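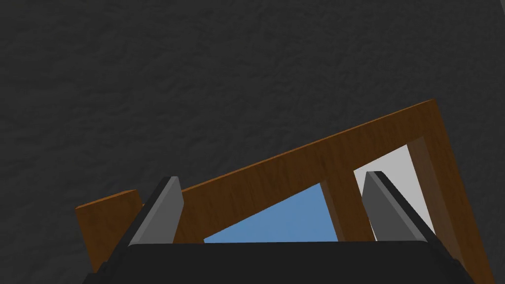 Section 3. Making a new object record in Buvuva

Every object in the Buvuva catalogue needs its own record before a label can be printed. Please have the object beside you while you fill in the record, and do not write from memory. The description field is for what the eye can see. For the brown wooden frame in the picture, a good entry is "Wood, brown, streaky grain, squared corner, narrow lighter bevel on upper edge". The species of the wood is left blank until a person with the knowledge has confirmed it.

Before you start
The object must already have an entry number from the Brustano register. If it has none, go back to Section 2. Wash and dry your hands, and take off rings and watches.

Steps
1. Sign in and choose Objects, then New record.
2. Type the entry number. The numbers below 1000 belong to the old Bhatt card index and must not be used again, even when the card is missing.
3. Choose the object class from the list. If you hesitate between two classes, take the broader one.
4. Fill in the description. Begin with the material, then the colour, then the shape, then the marks. Copy any inscription letter by letter, with its mistakes.
5. Measure the object in millimetres, height first. Use the cloth tape for painted or gilded surfaces.
6. Under Provenance, write where the object was found and who gave it, if this is known. Put doubtful information in the Notes field with a question mark.
7. Attach the photographs. The system accepts 10 for each record.
8. Press Save draft. The record receives a grey flag until it is checked.

Note: The description field holds 1000 characters, spaces included. When the limit is passed, the program cuts the text at the end and gives no warning. Longer histories should go in a separate file, attached under Documents.

Note: Drafts are sent to the Zarkska server each Tuesday. You may correct a draft freely until then. After this a change must be requested with the form in Section 6.

Caution: Do not press Merge when two records look alike. A merge cannot be undone — the second record loses its number and its photographs.

Caution: Never put adhesive labels on an object. Tie the label on with cotton tape, or place it in the box.

If the record does not save
Check that the class and the entry number are both filled in. A red border shows the field that is empty. If there is no red border, copy your description to a text file, sign out and sign in again, then repeat from step 1.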